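ホーム 製品 サポート 設置ガイド ダウンロード お問い合わせ

4.3 グリッパ比較試験の準備(ビン内ピッキング)

カタログの把持成功率は、たいてい条件の良い対象物で測った値です。本節の手順は、その数字をいったん脇に置き、自分の現場で取り直すためのものです。

1. ビンを作業台に載せ、縁をバークランプで固定します。腕で押しても動かないことを確かめてください。
2. アームを低速モードにし、ビンの四隅へ順に下ろします。
3. ケーブルとホースの取り回しを、手首軸を左右90度まで回した状態で確認します。

注意:静止姿勢で余裕があっても、安全とは限りません。束の膨らみがビンの壁や対象物に触れる姿勢が残っていれば、比較を始めないでください。 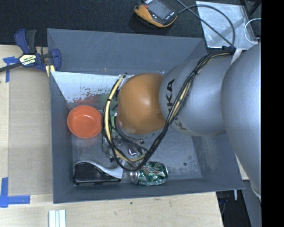
Noltamer ハンドリング評価チーム

4. 対象物は形の異なるものを混ぜます。丸い鉢、ホチキスのような細長いもの、つぶれて横倒しになった缶など、扱いにくいものを外さないでください。メーカー付属の試験用ブロックだけで得た結果は、比較表に載せません。
5. 対象物をビンに入れます。壁際に寄ったものも直さず、そのまま1回目の配置とします。
6. グリッパごとに同じ配置から5回試行し、把持、持ち上げ、3秒保持のどこで失敗したかを記録します。

注記:「成功」の定義は試行前に書面で決めます。持ち上がったが傾いた、という結果を後から成功に数えた報告書を、当チームは何度も見てきました。

7. グリッパを交換したら、ツール座標と負荷データを必ず入れ直します。前の値のままでも腕は動きますが、その結果は使えません。

注意:吸着式の評価では、へこんだ面や曲面での漏れを供給圧だけで補わないでください。圧を上げれば良い数字は出ます。現場で同じ圧を維持できるかは別の話です。

8. 全機種が終わったら、最初の機種をもう一度試します。1回目と差が大きい場合、機種間の差も疑ってください。

Tidstead製コントローラの「自動最適化」は、試験中は無効にします。何を最適化しているのか、資料からは読み取れませんでした。設定はメニュー19にあります。

記録用紙の様式は付録を参照。記入漏れの問い合わせは Dilani Kodikara まで。

改訂:2025年6月22日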